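A robot arm can't pick up a lemon until somebody has set up its table. At the Romport workshop in Skembridge, that job comes first, and it takes longer than you might think.

## Setting up the table

The arms are bolted down so they can't wobble. If a base moved even a little, the arm would reach for the wrong spot. A worker tests each bolt with a wrench before the power goes on.

Next come the things the robots will practice with. Fruit, a cutting board, a bottle rack and dishes are laid out on the tabletop. Each item needs some space, so a gripper can come down without bumping its neighbor. 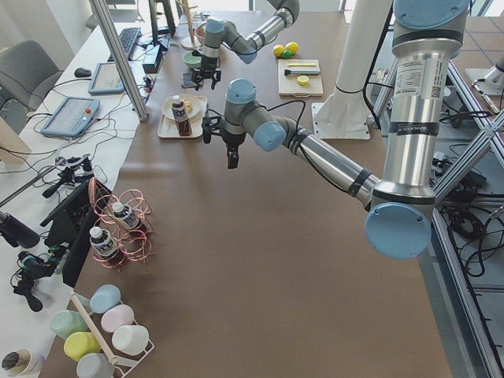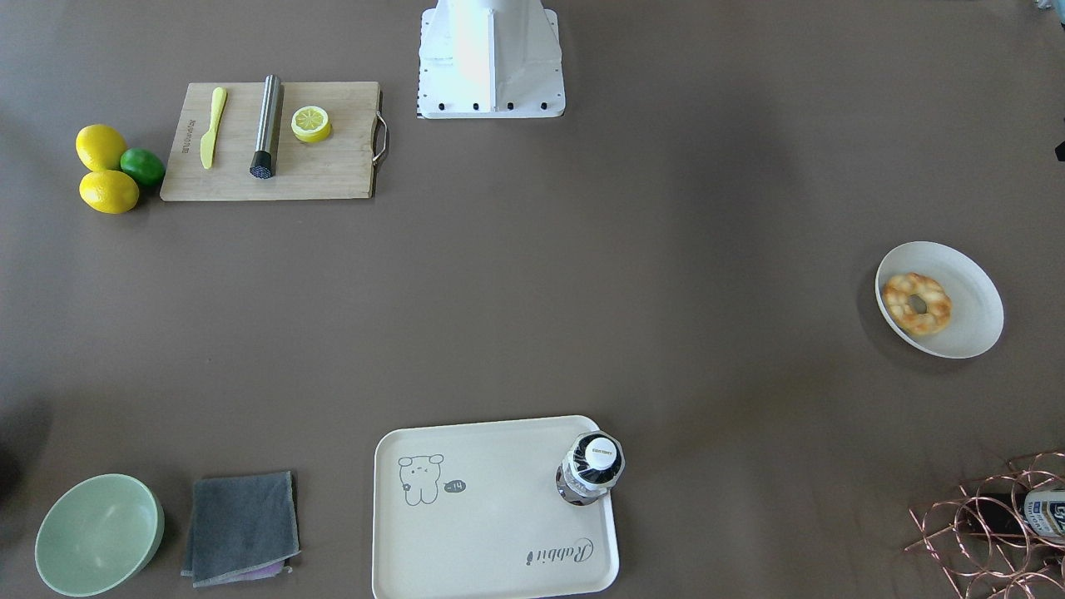
## Teaching the arm where to go

A worker uses a teach pendant, a tablet that tells the arm how to move. The worker steers the arm slowly to a spot and saves it. A short job might need 12 saved spots. Then the arm plays them back in order, slowly at first.

The pendant also has a red emergency button. Pressing it makes the arm stop — even in the middle of a move.

## Looking after it

Robots need checkups too. In this workshop, the workers do these jobs:

- Wipe dust off the joints with a dry cloth.
- Look along the cables for cracks or tight bends.
- Open and close the gripper to see if both fingers move evenly.
- Clean the camera lenses.

The full check happens after every 72 hours of running. If a gripper finger is worn, the worker shuts off the power, takes out the screws and puts on a new finger. Then the saved spots are tested again, one at a time.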